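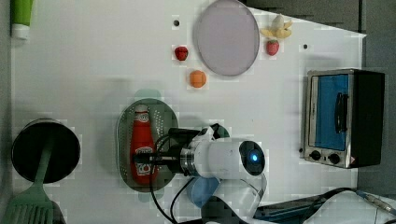 Ketchup should come out when you ask it to, says Imari, and a bottle that won't pour until you hit it is a badly made bottle.

Imari has a point, and also has ketchup on the ceiling. But the bottle isn't the problem. Ketchup is a very odd liquid, and it has been annoying hungry people for a long time.

Is it a liquid or a solid?

Yes.

All right, a longer answer. Water is easy. Tip a cup of water and it leaves, whether you were ready or not. A toy strawberry is easy too. Push it and it rolls or slides, and it is still a strawberry when it stops. Ketchup can't make up its mind. Leave it alone and it sits in a lump like something solid. Push it hard enough and it gives up and runs like soup.

Scientists call this "shear thinning." Shear is what happens when one layer of stuff slides past another, like cards in a deck when you push the top one sideways. Thinning means it gets runnier. So ketchup gets runnier when its layers are made to slide, and that is why shaking helps.

Why does it do that?

Ketchup is mostly water with tiny bits of squashed tomato floating in it. The bits crowd together and get tangled, a bit like kids in a hallway who all stopped to look at the same thing. Nothing moves. Then somebody shoves, the crowd comes apart, and everyone goes at once, usually onto your fries, your sleeve and the dog.

What you can try

Do this with the cap ON. The grown-ups at the Clanari Kitchen Corner asked us to put that in capital letters, and they had their reasons.

1. Lay a bottle of ketchup on its side on the table. Play fruit, a plate and a toy oven make good company for it, though they won't help.
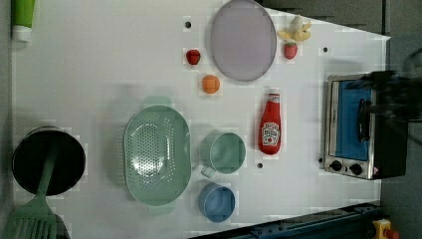

2. Wait 5 minutes. This is the hard part.

3. Pick the bottle up slowly and turn it upside down. If the plastic is clear enough, watch how long the ketchup takes to slide toward the cap.

4. Lay it down, wait 5 minutes again, then give it 20 good shakes and turn it over. Was it faster?

5. Do the whole thing 3 times and write down what you saw. Once is luck. Scientists are fussy about this.

Other stuff that behaves this way

Paint does it. It slides off the brush when you push, then stays put on the wall and doesn't end up on the floor (mostly). Some yogurts do it as well.

Cornstarch mixed with water does the opposite. Stir it gently and it flows. Punch it and it goes stiff. Never put it down the sink, even if you are very sorry about the mess.

Next month in Tedum for Kids: why toast goes brown, and why it then goes black while you are looking for the jam.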